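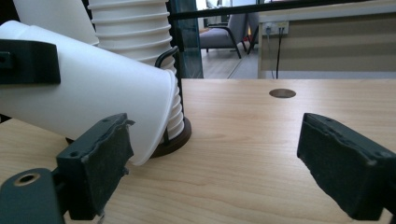 How to Share a USB Printer Over Your Home Network (Without Buying a New One)

I have an old laser printer that only has a USB port. No Wi-Fi, no network jack, nothing. It prints beautifully and the toner is cheap, so I have no plans to get rid of it -- but I got really tired of carrying my laptop over to it every time I needed one page. So last October I finally sat down and got it shared properly, and now every computer in the house can print to it. If you have a Windows 10 or Windows 11 computer that stays on most of the day, you can do the same thing in one evening (a short one!).

I'm going to call the computer that's plugged into the printer the host. Mine is named Medlow. Yours is probably named DESKTOP-something, and I'd suggest changing that first, as you're going to be typing it later.

Before you start

Make sure the printer works on the host all by itself. Print a test page. If it doesn't print from there, sharing it won't fix anything, and you'll spend an hour blaming the network for a driver problem. Ask me how I know.

You'll also want to be signed in with an administrator account on the host, and you need all the computers on the same network. Check that none of them are on the guest Wi-Fi. Most routers keep guest devices from seeing anything else, and my laptop had been sitting on ours for months without me noticing.

Step 1: Give the host a decent name

Open Settings, then System, then About, and click Rename this PC. Pick something short with no spaces. Windows will want to restart, so let it.

Step 2: Set the network to Private

Go to Settings, then Network & Internet, and click on the connection you're using. Look for the network profile and choose Private. Windows treats Public networks like coffee shop Wi-Fi and hides your computer from everybody, printer included. Do this on the host and on every computer that's going to print.

Step 3: Turn on file and printer sharing

Open the Start menu and type "advanced sharing settings." Under the Private section, turn on Network discovery and then File and printer sharing. On Windows 10 this opens in the old Control Panel and you have to scroll down and hit Save changes. On Windows 11 they're just switches.

There's also a setting called Password protected sharing. Leave it on if you can. With it on, the other computers will need a user name and password from the host the first time they connect. A PIN won't work for this, it has to be the real password. If you only ever sign in with a PIN, go dig up that password now.

Step 4: Share the printer

Open Settings, then Bluetooth & devices, then Printers & scanners (on Windows 10 it's Devices, then Printers & scanners). Click your printer and go to Printer properties. Careful here, there's also something called Printing preferences and it's a completely different window -- I clicked the wrong one over and over.

Go to the Sharing tab, check Share this printer, and type in a share name. Again, short, no spaces. I called mine Kevis. Leave "Render print jobs on client computers" checked, click Apply, and then OK.
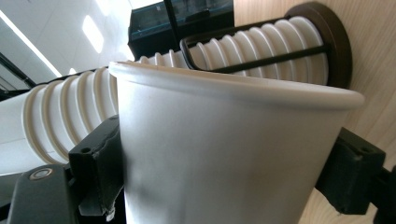 White paper cups, one in the gripper and a stack behind it.

Step 5: Add it on the other computers

Go to a second computer, open Printers & scanners, and click Add device. Give it a minute. Sometimes the shared printer just pops up in the list and you're done, which is a great feeling. Mine did not pop up.

If yours doesn't either, click Add manually, choose Select a shared printer by name, and type two backslashes, the host name, one more backslash, and the share name. For me that's:

\\Medlow\Kevis

Hit Next, enter the host's user name and password if it asks, and let it install the driver. Then print a test page from this computer too.

If it asks for a driver and can't find one, download it from the printer maker's support page and install it on the second computer first, then try adding the printer again. Please don't grab it from one of those free driver sites with six green download buttons. The maker's own page is slower to find but you know what you're getting.

Step 6: Keep the host awake

A sleeping computer can't print for anybody. On the host, go to Settings, System, Power, and set sleep to Never while plugged in. The screen can still turn off, that doesn't matter. If you don't like leaving it on all night, just remember that a job sent at 11 p.m. will sit in the queue until morning.

When things go wrong

The printer shows as offline. Open the print queue on the second computer and see if Use Printer Offline got checked. If not, restart the host and try again.

It can't find the host at all. Try using the IP address in place of the name. On the host, open Command Prompt, type ipconfig, and look for the IPv4 address. If that works, the trouble is with the name and you can just leave it set up with the address. You'll want to reserve that address in your router so it doesn't change on you.

Jobs get stuck. On the host, type "services" in the Start menu, open it, find Print Spooler, right-click, and choose Restart. This clears up most of the weird stuff. I had one 97-page PDF that jammed up the queue for an entire afternoon, and restarting the spooler finally shook it loose.

You get an access denied message. Go back to the Sharing tab's neighbor, Security, and check that Everyone is listed with Print allowed. Also double-check the password you typed, capital letters and all.

A reader named Satish Chowdary wrote in to say that his antivirus program had its own firewall and was blocking everything even though the Windows settings were right. He had to mark his home network as trusted in there as well. So if you've done all the steps and still get nothing, look there next.

What about phones and tablets?

Windows sharing won't get you printing from a phone, sorry. For now I email the file to myself and open it on the laptop. I've been reading up on running a little print server box for this, and if I get it going I'll write it up separately.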